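Phone Assistant Pilot -- Progress Report to the Operations Director
Prepared by Analyn Lumanlan, Customer Contact
25th September

You asked for a plain account of where the phone assistant stands before you decide on the second payment to Zollau. I was doubtful about this project when it was handed to me in June and I am a little less doubtful now, mostly on one narrow point. The rest of this report explains why I would hold the money for the time being.

What we agreed to do

The assistant was supposed to pick up every call to the main service line, find out what the caller wanted, deal with three kinds of request by itself (delivery status, change of address, copy of an invoice) and pass everything else to a person along with a short written note. Zollau supplies the speech software. Clamov connects it to our order records. Reynaldo Tagle and I look after the scripts and the testing on our side.

What is live

Delivery status is live during office hours. Copy of an invoice went live after two delays, both on the Clamov side. Change of address is not live and I don't want it to be. The written notes to agents are switched on for one team only.

The numbers, such as they are

Zollau's dashboard says the assistant "contained" 90 percent of the delivery status calls it took. I would ask you not to repeat that figure to anyone. In their dashboard a call is contained if it ends without reaching an agent. A caller who gives up and hangs up is contained. So is a caller who gets an answer for the wrong order and doesn't notice until later.

Reynaldo pulled 689 recordings and we went through them with two people from the phones. It was slow work and we disagreed more than I expected over what counts as a helped caller. In the end we settled on a simple rule: the caller got the right information for the right order and didn't call back the same day on the same matter. By that rule the result was well short of the dashboard. I have left our own percentage out of this report on purpose. We picked the recordings from the hours when the assistant was switched on, which leaves out evenings, and evenings are when our most annoyed callers phone. I'd like to redo it with a fair spread before anybody quotes it in a meeting.

Where it does work

Callers who have their order number in hand do well. The assistant reads it back, gets it right nearly every time, and gives the delivery date faster than our agents can, who have to open two screens. If the whole project had been described as "an order number line" I would have very few complaints.

It also copes with background noise better than I thought it would. I had expected traffic and televisions to ruin it. They mostly don't.

Where it does not

Callers without an order number do badly. The assistant asks for a last name and a zip code, and last names are its weak spot. My own was heard as "Lou Manning" and as "the landlord" on test calls. Zollau's answer is that callers can spell the name. They can, but the assistant then mixes up B, D and P, and by that point people are shouting.

The "anything else?" question at the end of each call causes trouble as well. Some callers take it as an invitation to explain a complaint from the beginning. The assistant listens politely, says it is sorry to hear that, and closes the call. The complaint goes nowhere. I asked for that to be changed in our first review. It was changed in the test version and then came back in the live one, and I still haven't had a clear answer on how.

The notes to agents

This was sold to us as the big time saver. The team trying it is split. Newer staff like having something to read before they say hello. The experienced ones ignore it and ask the caller again, partly from habit and partly because a few notes early on were plainly wrong. One said a caller wanted to cancel when she had asked whether she could avoid cancelling. It takes very few of those before people stop reading. I don't blame them.

Money

We have spent the set-up fee and the first payment. On top of that there is a $3,000 charge from Clamov for "additional field mapping" which I have not approved. The fields in question were in the original list. I have written back to say so and asked them to show me the line where they were excluded. No reply yet.

Staff time is the cost that doesn't show. Reynaldo has put in 40 hours on listening and tagging alone, none of which was in the plan.

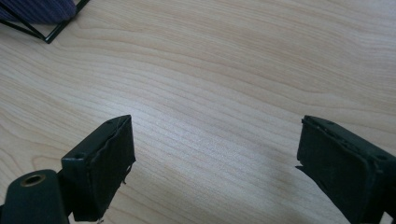
5 min read

Other suppliers

You asked whether we should be looking elsewhere. We had short demonstrations from Yap and Prodex. Both went smoothly, as demonstrations do. Yap would not let us use our own recordings. Prodex did let us, and it struggled with the same last names, so I suspect a good part of this problem would follow us wherever we went. I see no reason to start over with either of them at present.

What I recommend

Keep delivery status and invoice copies running in office hours. Hold the second payment until the complaint problem is fixed in the live version and stays fixed for a full month. Do not start change of address. An address typed in wrong costs us a lost parcel, and the assistant can't yet be trusted with "Dover" and "Grover."

I would also like Zollau to change the dashboard so that hang-ups are shown separately. They say this is on their list -- I have asked for a date.

What we will do next

Reynaldo will draw a new set of recordings that includes evenings, and we'll score them by the same rule. I'll move the offer of a live agent to the start of the call, for callers who say they have no order number, and see whether the shouting goes down. The notes stay with the one team until they can go two weeks without a serious mistake.

If you want to hear any of the calls yourself, Reynaldo has a short selection, good and bad. I'd suggest listening to a few of the bad ones before the budget meeting.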